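Keeping an old desktop going
24 Nov 2024
Filed under: Home, Computers

I have been putting off replacing my desktop for a long time. In September it started taking several minutes to get to the login screen, and I told myself I would buy a new one before the holidays. I priced a few and closed the tab. The one I liked was 400 dollars more than I wanted to spend, and it would have done the same things I do now, which are email, photos, taxes and one farming game.

So I decided to clean up what I have. Most of the work was not hardware at all. It was files.

I had 17 folders on the desktop with names like "new stuff" and "sort later." The oldest one had scans of the lease from the apartment in Grernwood, which I moved out of years ago. I kept the lease and threw out the rest of that folder. Then I went through the photos. I use a program called Fluretti to find duplicates, and it works fine as long as you check what it picks. It wanted to delete the larger copy of everything until I changed a setting two menus down. If you use it, look under Compare and switch it to keep the biggest file.

After that I set up backups properly. My rule now is 3 copies of anything I would be upset to lose: one on the computer, one on an external drive in the closet, and one at my sister's house. The last one is a pain because I have to remember to swap the drive when I visit. I wrote it on the calendar in the kitchen.

I looked at paying for online backup too. Ugwu has a plan that would cover all of it, but my upload speed is so bad that the first run was going to take weeks. I may try it again if the phone company ever finishes the work on our road.

Then there was the question of the drive. I read up on moving everything to a new one and keeping the same case.

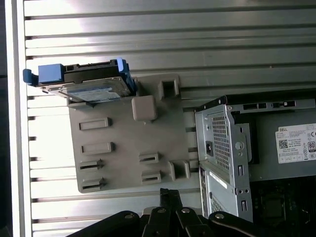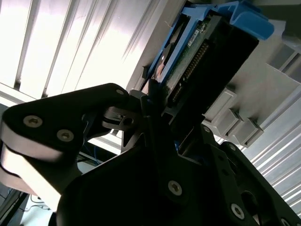 Hard drive in a blue caddy.
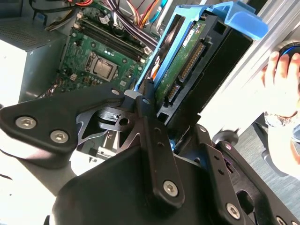

I ended up ordering a solid state drive and copying the old one over to it on a Saturday. The copy took most of the afternoon. It failed the first time because the old drive had errors on it, so I ran a disk check overnight and started over the next morning. The second try went through.

The computer now gets to the login screen before I have sat down. The fan is still loud, and the front USB port on the left still does not work. I plan to leave both alone.

Still to do: label the old drive and put it away, cancel the Kustatlow subscription I forgot I was paying for, and get the printer talking to the computer again. It dropped off the network when I changed the router password, and I have been emailing things to myself and printing them at work.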